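Showbiz > Music > Interviews

Malachy Gilmartin says the comeback is real this time. We asked him to prove it
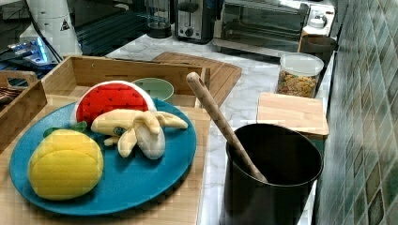 Malachy Gilmartin has announced his return to the stage three times in five years, and so far the only thing to arrive on schedule has been the T-shirt. So when his label, Kadenwood, offered an hour with him ahead of the new album, Voyle, I said yes mostly to find out whether the record existed. He was polite about it. We talked in the kitchen of the house he has been renting while he rehearses, and he leaned on the counter for most of the hour, now and then giving the plush banana on its teal plate a squeeze while he thought about an answer. He thought about quite a few of them.

"It exists," he said of the album. "You can hear it. I mean, you can't hear it today, the files are with Rory. But people have heard it."

Rory is Rory Geddes, his manager since the spring, and the person who decided that the first show back should be at Kultider, a festival that in its last outing sold about as many parking passes as it did tickets. This year it has a bigger site and a bigger sponsor, the drinks company Nilo, and Gilmartin is closing it. The poster calls the set "the return of a generation's voice." I asked him which generation.

"I didn't write the poster," he said.

Did he ask them to change it?

"No. Would you?"

He is 41 and had two hit singles, one of them very big. Then came the tour that stopped after 7 dates, the statement about exhaustion, the second statement taking back part of the first, and a long stretch in which fans posted pictures of a man in a cap at airports. He insists that most of those were somebody else. "I was in Dayton for one of them. I was at my sister's, painting her porch."

The cancelled dates are still a sore point with people who bought tickets. Some of them say the refunds came without the booking fees, and one fan page keeps a running tally. Gilmartin said he had read it. "I get why they're mad. I'd be mad. What I was told was that everybody got paid back, and I believed it because I wanted to." Who told him? He looked at the door, where Geddes had been standing a minute earlier, and said it was before Rory's time.

Geddes, when he came back, wanted to talk about the numbers. Kultider is putting on 22 acts, he said, and the main field holds more people than any room Gilmartin has played in this country. He would not say how many tickets had been sold. He did say that the VIP package had "moved," at up to 80 dollars over the standard price, and that it includes a listening session in a tent. I asked if the listening session would involve the full album. "Highlights," said Geddes.

There is also the matter of the duet. In July a clip went around of Gilmartin stepping out of a car with Joon-young Lim, the singer whose last record he had once called "ringtone music" in a radio interview. Within a day there were stories of a joint single, a joint tour and, on one site, an engagement. Lim's people said no comment. Gilmartin laughed at the engagement and then got vague about the rest.

"We had lunch. Joon-young's a serious musician, I was wrong to say what I said. If something comes of it, great."

Has anything been recorded?

"Bits."

Will Lim be at the festival?

"You'd have to ask Joon-young." I did, through two different publicists, and have not heard back.

I will say this for him: he did play me something. It was a rough version of the title track, off his phone, with the speaker turned up as far as it would go. The first verse is good. It is slower than his old songs and he sings lower, and there is a line about a motel ice machine that I have had in my head since. The chorus sounds like a chorus from ten years ago. The producer is Dexter Panganiban, who also made the big single, and Gilmartin said the two of them had not spoken for a long time before this. Panganiban called him. "He said, are you still sulking? I said yes. He said, well, can you sulk at my place."

Not everyone is convinced by the reunion. Emlyn Foulkes played bass on the first two albums and found out about the new one from the same press release as the rest of us. He was friendly on the phone and only a little sour. "Mal's great for about a month," he told me. "Then he's got a cold. I hope he does it, I really do. I wouldn't book a flight."

I read that to Gilmartin, which I had told Foulkes I would do. He was quiet for a while.

"That's fair," he said. "Emlyn should have gotten a call. That one's on me."

So will he call him?

"After the festival."

The band for Kultider is made up of session players, good ones by the sound of their credits, and they have been rehearsing a set of 70-odd minutes. Gilmartin said the big single comes near the end, in a new arrangement. I asked whether he meant a new arrangement or a lower key. "Both," he said, and for the first time he sounded as if he was enjoying himself.

Whether he walks on is another question. The contract, according to Geddes, has a clause about it, though he would not tell me what the clause says. Gilmartin's own answer was that he has already bought the boots. He went and got them to show me. They still had the tag on.

Voyle has no confirmed release date. Kadenwood says fall.

Posted 26 August 2025

We use cookies to improve your visit and to show you ads that fit your interests. Accept | Manage settings

Contact us | Advertise | Privacy | Back to top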